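Karkutance build log, part 6. Shared shop, evening slot. The task this month is teardown and reassembly of old desktop towers, mostly the drives, because drives are where the caddies are and caddies are where I keep losing time.

Setup: one arm, one parallel gripper, one tower on its side on the slotted table. Control code is mine. The gripper mount is a Brastix bracket, redrilled.

The approach to the cage is the slow part. I cap the last stretch of travel at a crawl and watch motor current. Over the limit, the arm stops and backs out along the same line.

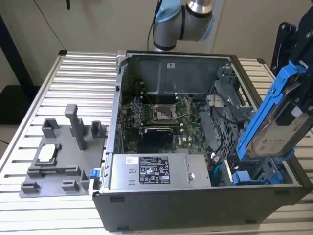

Blue caddy, drive clamped in, over the cage.

Current limit is now 312 mA over baseline. It was 500, and at 500 the caddy rails flexed before the arm noticed. Iara Godoy measured the flex with a dial indicator and sent me the plot without comment.

Grip point matters more than I expected. Hold the caddy too far back and it pitches when the front edge touches the cage. I moved the grip forward in the config and left the speed alone. 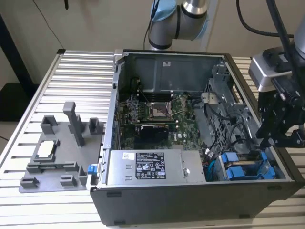
Fixture notes. The tray is printed gray in one piece, third revision, and it is registered to the table slots so I can take it off and put it back without a new calibration. It sits to the left of the tower, on the far side from the drives. The tall post is the tallest thing on it, so every path between the tray and the case has to be planned over that post. The planner treats it as a box with a generous margin. Costs a little cycle time. Fine.

Horacio Painemal asked why I don't locate the tower with a fixture too. I have one drawn. Until it's printed, the tower pose comes from the camera at the start of each run, and I redo it any time somebody leans on the table.

Log size so far: 967 recorded approaches, counting aborts. Roughly 4,000 is where I'd trust a fitted model over my hand-tuned offsets.

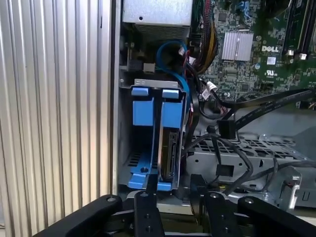
Cables are the open problem. A rigid part has a pose I can look up. A cable has whatever shape the last person left it in. On this Dell board the blue SATA cable makes a loose loop up out of the drive area, and the thin black ones droop over the perforated floor close to the caddy. My collision model contains none of that. Current plan is a keep-out volume drawn by hand per tower, which doesn't scale, and I know it.

Lucimara Quintana suggested segmenting cables from the wrist view and growing the keep-out from that. Trying it in October. If anyone has a labeled set of PC interiors, send a link.

Config and the fixture file go up once I clean out the hardcoded paths. Part 7 is the cage model.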